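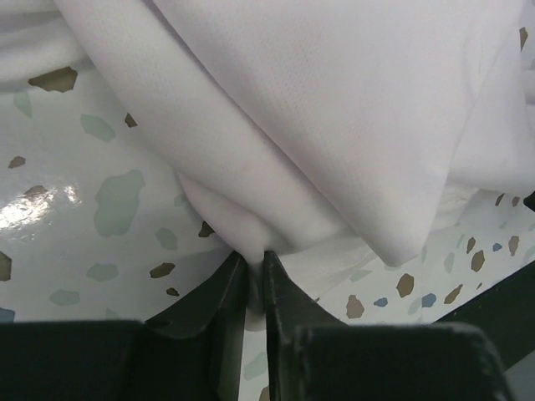 Wrist cam view, fingers pinching the white fabric.

So I finally got to spend a proper October arvo comparing fingertips on the folding cell, and I have opinions! The two sets on trial were the Skandex narrow ones and the Wiltby wide pads, which Fiachra Moynihan has been raving about to me for ages.

First up, the narrow pair. I love how they get into a bunch of fabric without shoving the rest of it all over the table. The downside is layers. When I want just the top one, I have to be really fussy about the approach height, and my first 200 tries were pretty ordinary (my fault mostly, I'd left the Pangaribuan controller on its default grip force).
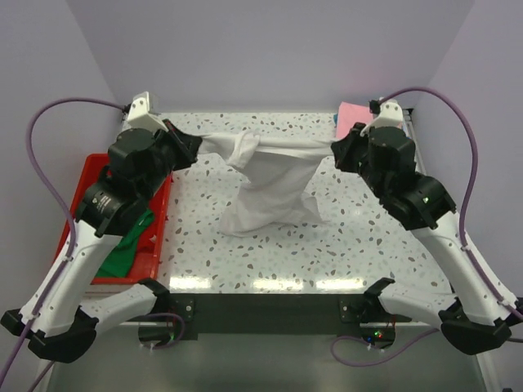
Holding a garment up between two arms is where I reckon the force setting matters most. Too soft and one end slips, too firm and the knit puckers and you chase that crease for the rest of the fold. I ended up with separate settings for left and right, which felt like cheating, but it's my blog so I'll allow it.

Numbers, for those who like them: 198 clean grabs from 370 with the Wiltbys, and more than 200 with the Skandex over the same count. Closer than I expected!

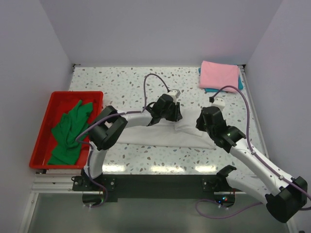

Cable slack is the other thing I'd sort out early. I gave both wrists a big generous loop and the colour makes it easy to spot on the overhead view. Next job is the Cascombe rubber tips, once I've found the right screws.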